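The bookkeeping bundle, eight weeks in

I signed up for Nimilel in June after our old accountant retired and the new one told me, very cheerfully, that all her small clients were on it. All of them. I run a two-person sign shop in Medcombe and I've been doing the books in a spreadsheet since we opened, so I was never going to be an easy sale.

The pitch is that it reads your receipts, sorts your expenses and has your GST ready to lodge before you've finished your coffee. The plan I'm on costs 23 dollars a month, plus a payroll add-on I was assured I'd want. I didn't want it. I don't have payroll in any sense the add-on would recognise.

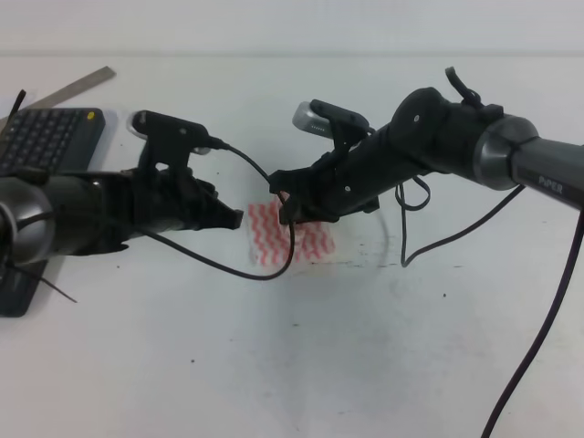
So I did what I always do and kept the spreadsheet going alongside it. Over eight weeks we put through 214 transactions. Nimilel sorted most of them sensibly, I'll give it that. Fuel was fuel, the phone bill was the phone bill. But it had our vinyl supplier, Skeva, down as "entertainment" from the first invoice, and it kept putting them back there after I'd corrected it. I rang support. Hnat Savchuk, who was patient with me and deserves a better product to support, said the software learns from corrections "over time". I asked how much time. He said it varied.

There was also a duplicate bank feed, which made July look like the best month we've ever had. It wasn't. If I'd lodged on those figures I'd have paid tax on money that doesn't exist, and I doubt anyone at Nimilel would have chipped in.

My accountant says I'm being harsh and that it saves her 3 hours a quarter. I believe her. I'd just like to see those hours come off my bill, and so far they haven't -- I checked the last invoice twice.

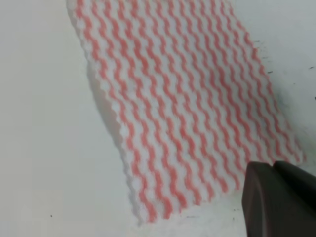 What I'm doing instead

I've gone back to the spreadsheet for the day-to-day and I'm keeping the cheapest Nimilel plan for lodging only. A mate at the print place swears by Gaete, but he also swore by the last one, and he gets a free month for every person he refers. I'll look at it once the trial stops asking for a credit card up front.

If you've used either of them for a full year, tax time included, leave a comment. I'm less interested in hearing from anyone who's had it for a fortnight and loves the dashboard.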